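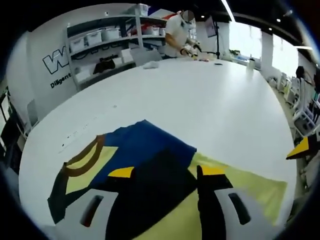
Ljubica Yordanov left a comment on my post about thrift store shopping, and she wanted to know why I never mention the smell. She'd brought home a bag of clothes from the Gakgate store, washed all of it twice, and her closet still smelled like somebody's basement. Did I have a trick, or was she supposed to just wait it out?

I do have a trick! Well, I have a whole routine, and it's long enough that I'm giving it a page of its own so I can stop typing it into comment boxes.

I buy nearly everything I wear secondhand, and so do my kids (not by choice, they're six and nine), so that smell and I go way back. It took me years to figure out that I was making it worse. I used to throw everything in on warm with extra detergent and a big glug of fabric softener, and then wonder why my "clean" shirt smelled fine in the morning and like an old tent by lunch.

So let's do this in order.

First, figure out what you're smelling

I know, sticking your nose in a stranger's old sweatshirt isn't anyone's idea of fun. Do it anyway, before anything goes in the washer. There are a few different smells hiding under "thrift store smell," and they don't all come out the same way.

Musty, like a cellar or a wet book. That's usually mildew, from clothes that sat somewhere damp.

Perfumey, sort of sweet and soapy, and it gets stronger when the fabric gets warm. Old detergent and softener, often years of it built up in the fibers. This is the one most people mean, I think, and it's stubborn.

Mothballs. You'll know.

Sweat, almost always in the armpits and the collar, and much worse on polyester than on cotton.

Smoke. I'll be up front, I don't buy smoky stuff anymore unless I really love it.

Check the pockets while you're at it. I found a grocery list in a coat once and felt so guilty reading it. Look at the care tag too, and if it says dry clean only or it's got leather or fur trim, skip down to the part about airing, because the soaking below isn't for you.

Air it out before you wash it

This is the step everybody skips, me included, for ages. Hang the piece up with space around it for two days. Outside is best, in the shade if it's a bright color, on a hanger or over a chair back, turned inside out. If you're in an apartment, put it by an open window with a fan on it. My brother-in-law hangs his in the garage and that works too, although then it smells a little like garage.

Mothball smell in particular needs this. Washing it right away doesn't do much except make your washer smell like mothballs, and then your towels, and then you.

Don't put it out in damp weather. I did that last December, thinking cold air would be just as good, and brought everything in clammy and had to start over.

The soak

Okay, the main event. You need a clean bucket or a bathtub, and plain white vinegar, the cheap kind from the grocery store.

Fill the bucket with cool water, enough to cover the clothes, and pour in two cups of vinegar. Swish it. Put the clothes in, push them under until they stop burping up air, and leave them for an hour. If it's musty or perfumey I go longer, up to an afternoon. Give it a stir when you walk past.

A few warnings, and please read these:

Never use vinegar together with bleach, or with anything that has bleach in it. The fumes are dangerous. Not in the same bucket, not in the same load.

Test anything bright first. Wet a hidden bit of the hem, press a white rag on it, and see if color comes off. Anything with several colors sewn together makes me nervous, particularly if there's a red next to a white, so those get soaked alone and only for as long as I can keep an eye on them.

Don't soak wool, silk, or rayon for long. A quick dip and a rinse is plenty.

You might see the water turn gray or tea-colored. It's gross and I find it deeply satisfying. Pour it out, and if it was really dark, run a second soak in plain water.

For armpits, I do something different. Mix baking soda with a little water until it's like toothpaste, rub it into the fabric from the inside, and let it sit while you eat dinner. Rinse that out well before any vinegar goes near it. If you use them both at once they fizz (fun!) and then pretty much cancel each other out, so all you've made is salty water.

Now wash it, with LESS detergent

I mean it about the less. Half of what you normally use. If the trouble is old detergent stuck in the cloth, piling new detergent on top isn't going to help.

I use an enzyme detergent called Zupan, unscented, and I've stuck with it for a long time, but any enzyme one will do. They're good on sweat and food and body smells. (Don't use enzymes on wool or silk, get a wool wash for those.) Pick the warmest water the tag allows, don't stuff the drum, and add an extra rinse if your machine has the button for it.

No softener. No scent beads. No dryer sheets. I know they smell nice, but they coat the fabric and lock in whatever's already there, and then you're back to the tent.

Smell it wet

Before drying, pull it out and take a good sniff, especially the seams, the cuffs, and the underside of the collar. If you can still smell it wet, it's not done, so back in the bucket it goes. Heat from the dryer can set some smells and definitely sets stains, and I've ruined a couple of nice things by being impatient here.

If it passes, dry it all the way. I like the line when the weather's good. Waistbands and hoods take forever, so feel those last, and don't fold anything that's even a tiny bit cool and damp to the touch.

What about the things you can't wash?

For coats, blazers, and anything with a fussy tag, try this. Put cheap vodka in a spray bottle, no water added, and mist the lining lightly. Test a hidden spot first, keep well away from the stove or any flame, and let it dry on a hanger by the window. It dries without leaving a smell of its own, and you can do it again the next day. I learned this from Valentin Texier, and it rescued a Tulitz raincoat I'd paid 19 dollars for and was on the point of giving back.

The other way is slower. Put the coat in a big lidded bin with an open bowl of baking soda, make sure the bowl can't tip, close it up, and forget about it for a week. It works on shoes and purses too. It does not work on smoke, at least not for me.

Putting it away

If you go to all this trouble and then stick your clean clothes in a smelly dresser, you'll be mad. Ask me how I know. Wipe the drawers out with a damp cloth and a splash of vinegar and leave them open overnight. Cardboard boxes hold on to damp, so I use cotton bags or plastic bins, and nothing goes in until it's bone dry. I wouldn't bother with the little cedar blocks for smell, they mostly just smell like cedar on top of whatever else is in there.

When to give up

Sometimes it doesn't come out! I had a pair of Iltano hiking pants I soaked and washed and aired over and over, and every time I got warm walking, there it was again. Polyester can hang on to old sweat like you wouldn't believe. They're my painting pants now.

My rule is two full rounds, airing and all. After that it gets cut up for rags or it becomes yard clothes.

Ljubica, if you're reading, start with the airing, and go light on the detergent. And wash your pillowcases while you're at it, in case it's spread. Let me know how the bag turns out, and if anyone has something that really works on cigarette smoke, please put it in the comments, I've got a beautiful wool scarf sitting on my porch right now.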